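Contact allergy to hair dye: what the patch test measures

Skin and Scalp Notes, September 2024

Most reactions to permanent hair dye fall into two groups. The first is irritation, which can happen to anyone if the product is strong enough or stays on long enough. The second is allergic contact dermatitis, which only happens in people whose immune system has already learned to react to an ingredient. The two can look alike on the first day. They are managed differently, and the difference matters most to people who plan to color their hair again.

The ingredient most often involved is para-phenylenediamine, usually written PPD. It is a small, colorless molecule that passes easily into the hair shaft. Once there it reacts with peroxide and with other molecules called couplers to form larger colored compounds that are too big to wash out. The same small size lets it pass into the skin. Fully reacted dye is a weak allergen. Partly reacted dye, meaning the mixture on the scalp during the first half hour or so, is a much stronger one.

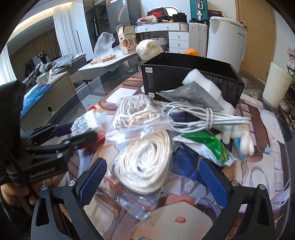

Photo: Mudassar Butt

Sensitization and reaction

An allergy of this type has two stages. In the first, the skin meets the substance and a group of T cells is primed against it. There is usually no rash at this stage, and the person has no reason to suspect anything. In the second, which may come weeks or decades later, contact with the same substance sets off those cells. Itching, redness and swelling appear, often one to three days after the dye was used.

The delay causes confusion. Readers often write that a new shampoo caused their rash, when a color treatment two days earlier is the better suspect. The location can mislead as well. Scalp skin is thick and often shows little. The eyelids, ears, hairline and back of the neck are thinner or catch the rinse water, and may swell while the scalp looks close to normal.

Temporary black "henna" tattoos are a well-known route to sensitization. Plain henna is reddish brown and seldom causes allergy. Black versions may contain PPD at high strength, left on the skin for hours. A person sensitized this way in childhood may react badly to a first hair dye as an adult.

What a patch test involves

In a clinic, small amounts of each test substance are placed in chambers and taped to the upper back. The chambers stay in place for two days. The skin is read after they come off and again a day or two later — some clinics add a reading at one week, which picks up late reactions. The back should be kept dry for the whole period. Steroid creams on the test area, recent sunburn and oral steroids can all turn a true positive into a false negative.

PPD is normally tested at 1 percent in petrolatum. Patients who describe a severe past reaction may be started at a lower strength or with a shorter contact time. Readings are graded by what is seen and felt: faint redness alone is doubtful, redness with firm swelling is a weak positive, and small blisters are a strong positive.

A patch test is a different procedure from the skin prick test used for pollen or food allergy. A prick test looks for an immediate response and is read within minutes. It gives no useful information about delayed dye allergy.

Clinic figures

Mudassar Butt, who runs the contact allergy service at the Magsi Skin Clinic, shared a summary of its records for this issue. The clinic patch tested 1,501 adults over the period covered. Of these, 498 gave hair dye as a possible cause of their symptoms on the intake form. PPD was positive in 57 of that group.

These figures describe people who were already referred to a specialist. They cannot be used to estimate how common the allergy is among everyone who colors their hair. They do suggest that a suspected dye reaction often has another explanation, with fragrance, preservatives, psoriasis and seborrheic dermatitis being the usual alternatives. Butt adds that some 400 of the files note a home test done before the clinic visit, and that the method used was rarely written down.

The home test and its limits

The sensitivity test described in a dye leaflet is meant to reduce the risk of a severe reaction. Instructions vary between brands in the amount used, the skin site, the contact time and whether the developer is mixed in. A negative result under one set of instructions does not carry over to a different product. A clear positive should be taken seriously whatever the method: do not use the dye, and ask for a referral. People with a confirmed PPD allergy should not repeat the home test to see whether it has gone away. Primed T cells persist for many years.

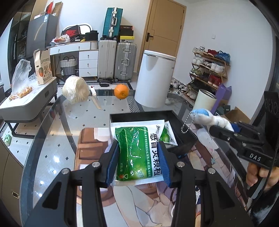 Alternatives for people who test positive

Toluene-2,5-diamine, or PTD, replaces PPD in many permanent dyes. It is closely related, and a large share of people allergic to PPD also react to it. A label that reads "PPD free" may mean only that PTD is present.

A newer molecule, 2-methoxymethyl-PPD, was designed to be a weaker sensitizer. It lowers the chance of becoming allergic in the first place. Some people who already have the allergy tolerate it and some do not, so testing under supervision is needed.

Semi-permanent dyes that contain no PPD relatives coat the hair and fade over several washes. They cover gray less evenly. Pure henna is an option for those who accept the color, provided the full ingredient list is available. Metallic dyes avoid the problem but can react with later salon treatments.

Cross-reactions also reach beyond dye. Benzocaine, some older textile dyes and certain rubber chemicals share enough structure to cause trouble in a minority of patients. Ask for a written list of substances to avoid, and show it to the dentist and pharmacist as well as the hairdresser.

The April issue, which covered preservatives in rinse-off products, is available from the archive page.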